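The Long Way to a Kitchen Robot

At the Skerum workshop the lights in the back bay go on at seven in the morning. The bay is rented by the members building Runarik, an arm meant to put kitchen tools away. They started in June with a used arm and a shelf of printed parts. The arm can already move from one point to another. It doesn't yet know what to do with a whisk.

The plan is to teach it from people. A person does the job with a gripper in each hand, the motion is recorded, and the recordings go into training. The group calls the hand-held pair Taheri, after the folder the first drawings were saved in. The bodies were redrawn 12 times before they were comfortable for a full morning.

The work is repetitive. A session is 100 takes, and a tool needs 400 good ones before the group moves on to the next. Takes get thrown out when a cable snags or the person stops halfway to think. The last full batch lost 169 that way.
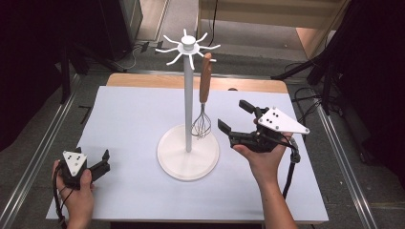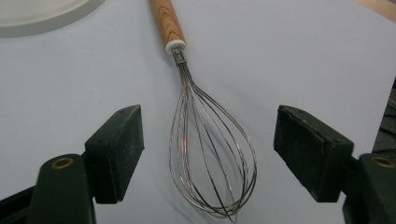
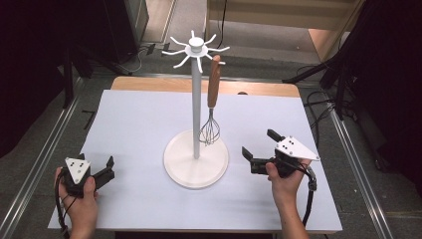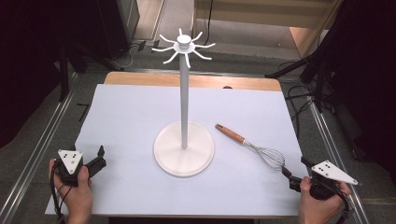
The whisk and the mug tree, hanging and lying down.

Can someone build a setup like this at home?

A spare room and a solid table are enough to begin with. The printed parts can be made on an ordinary hobby printer, and the motors are sold by most hobby suppliers. The computer for training is the expensive part, and many people rent time on one until they know they will keep going. Plan on several weekends for the first pair of grippers, and print extra fingers, as they wear out first.

The software side is handled by a small program called Cirness, written in the workshop. It lines up the recordings by time and flags the ones where a sensor dropped out. Before Cirness, two members did the sorting by eye in the evenings, and they don't miss it.

Grip pads have caused the most arguments. Soft ones hold a smooth handle well but collect lint. Hard ones stay clean and let thin handles turn. The current set is a compromise, and a new mold is curing on the shelf by the sink.

Spoons are next on the list, then a ladle with a heavy bowl that nobody expects to go well. The arm will get its first try with the new recordings once the wrist motor is back from repair. Until then the mornings are for takes.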